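Section 3: Setting Up the Board and Blocks

I'm Sorcha Gallagher, and I've written this part of the Lesmont guide the way I'd explain it if you were standing at the table with me. Have your board, your blocks and a soft cloth handy before you start.
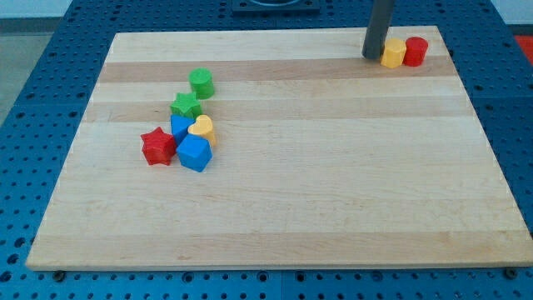
Give yourself more room than you think you'll need. I learned that in my kitchen in Mosham, where I tried to squeeze everything onto a folding card table and spent the evening picking stars up off the floor (they roll worse than you'd expect, for something with points!).

Placing the board

1. Clear the table and wipe it down. Crumbs and grit under the board will make it rock, and they scratch too.

2. Lay the board flat. Press on each corner in turn. If one dips, turn the board a quarter turn and try again before you reach for the felt pads.

3. Still rocking? Stick one felt pad under the low corner. One is usually plenty – I've seen people pad all four and end up right back where they started.

4. Run your palm over the top of the board. If you feel a rough spot, go over it lightly with fine sandpaper, with the grain, then wipe off the dust.

Note: The board shouldn't hang over the edge of the table on any side. A little overhang looks harmless until someone leans on it.

Caution: Lift the board with two hands and take the blocks off first. Please don't carry it like a tray. Malachy Ní Mhurchú did, on the stairs, and we were finding blocks until July.

Laying out the blocks

5. Tip the blocks out onto a towel and check them over. Set aside anything chipped or sticky.

6. Start with one loose group on one side of the board. Mix the shapes and the colors as you go: a star next to a cylinder, a heart next to a cube, whatever your hand lands on. If two greens end up side by side, leave them. Matching by color is the first thing most kids try, and it's nice to have an easy pair waiting for them.

7. Put a couple of blocks well away from the rest, over by a far corner. These are for the reaching games in Section 5.

8. Set each block down on a flat face. Stars and hearts go star side or heart side up, so the outline is easy to read from above. Cylinders stand on end.

9. Now crouch down so your eyes are level with the smallest player's. Can you make out every block? Where one is hiding behind another, slide it over a bit. You don't have to spread them all out, and a few that overlap from where you're sitting make for good "what's behind the heart?" questions.

Note: Try not to line things up in rows. I know, I know, it's tempting. Áine Moynihan straightens mine every single time she comes over. But a tidy row makes the sorting games too quick, and a bit of a jumble keeps them going.

Caution: Small blocks and babies don't mix. Keep the set on a high shelf if you have a crawler in the house, and count the blocks back in when you finish.

First try-out

10. Pick one block and name it by color and shape, like "blue triangle" or "red star." Have the player find it and move it to an open part of the board.

11. Do that 3 times with different blocks. If the board shifts at all while you're playing, go back to step 2.

12. Swap places and let the player call out the blocks. Expect to be given some very bossy instructions.

Putting it all away

13. Wipe the blocks with a barely damp cloth and let them air out on the towel before they go in the bag. Don't soak them, and keep them out of the dishwasher.

Store the board flat, on a shelf or under a bed. Mine stood on end behind a radiator one winter and it took a curve that never came out. The games start in Section 4, and the two-player ones are marked in the margin.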